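Cleaning a Shared Telephone at the Desk

Guidance for staff of the Lapointe office. Questions should be sent to Taras Pasichnyk.

Before you start
Switch the telephone off and unplug it. The charger may stay on the table, provided that it is out of the socket. Use a small, soft cloth kept for screens only.

1. Hold the telephone upright in one hand and begin at a top corner of the screen. 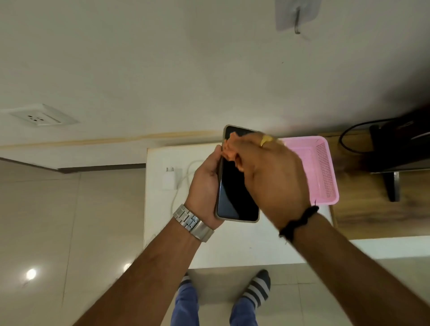
2. Wipe the whole screen
Bunch the cloth between thumb and fingers and work down to the lower edge, using light pressure. Turn to a clean part of the cloth for the rim. 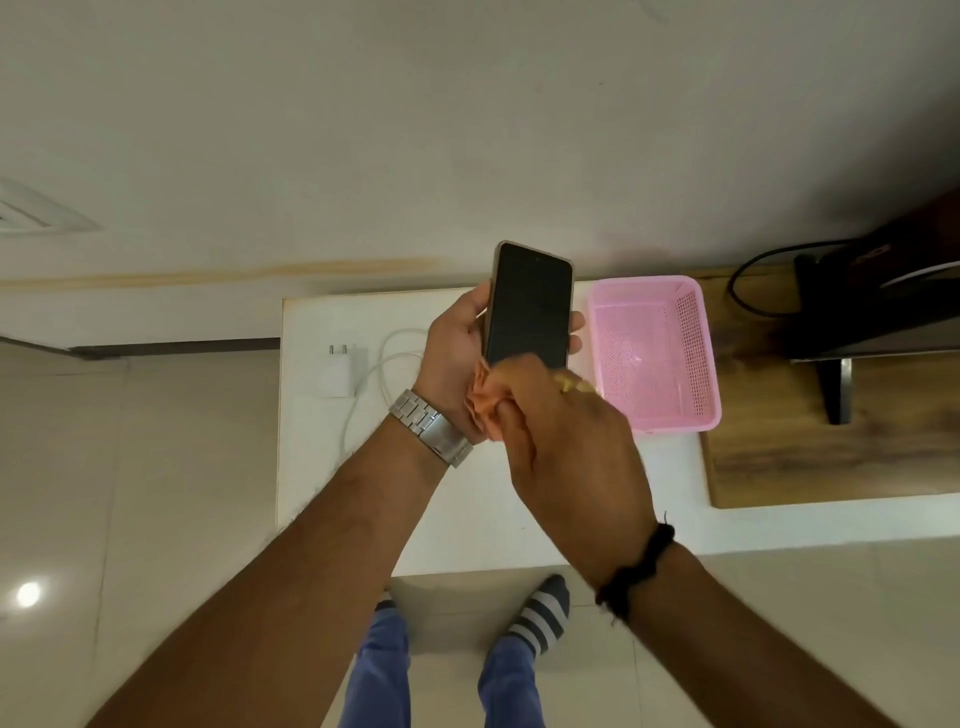 Stubborn marks may need a second pass with the cloth very slightly damp – never spray liquid onto the telephone itself. Cloths are washed after 2 weeks of use, without fabric softener.

3. Finish
Coil the cable and return it with the charger to the desk drawer.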